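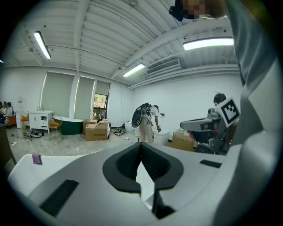 Skelside is a method for teaching robots household chores from recordings made with hand-held grippers. It was developed by Naheed Khokhar and Mayu Tsuji at the Burnau robotics laboratory, and it is best known for a striking result: a robot trained this way could tidy a bathroom it had never been in, using only recordings made by people in other rooms.

Background

Robots have long been taught by remote control, with a person steering the arm through each task. The results can be very good, but the work is slow and ties up a whole robot for every hour of teaching. Hand-held grippers offer a lovely shortcut. A person picks up a tool shaped like the robot's own hand, does the chore, and a camera on the tool records what the hand would see. The trouble is that people move in ways robots can't. They lean, twist and reach around a tub without thinking, and a robot that copies them may run out of arm.

Method

Khokhar and Tsuji's idea was to sort the motion before any learning takes place. Each recording is replayed on a simulated copy of the robot, which marks every stretch the real arm could not follow. Earlier methods threw out the whole recording at that point. Skelside keeps the good stretches and joins them with short paths worked out by a planner, so a single awkward reach no longer spoils a long and useful session.

The second part deals with where the robot stands. The learned program chooses a place for the base along with the next hand motion, and it may change its mind partway through a chore. Krishnamoorthy Ramasamy added this step after early trials in which the arm performed beautifully from half a step too far away.

Results

The main training set, called Balogun, holds 3030 recordings of wiping, sorting, lifting lids and putting bottles away. In tests, the robot was given 200 attempts in unfamiliar rooms and finished 286 of the 400 scored steps, each attempt having two. A version trained only on recordings that passed the replay check from start to finish did clearly worse, even on the easy steps.

Perhaps the most exciting finding came from Ghazala Sandhu, who showed that about 50 recordings of a new chore were enough to add it to a trained program without harming the older ones.

Limits and later work

Shiny surfaces remain hard, and wet ones harder still. The planner also knows nothing about force, so a joined path can press too firmly on a hinge or a lid. A follow-up project, Rerville, led by Shabnam Bhutto, adds touch sensing at the fingertips and reuses the Balogun recordings without changes.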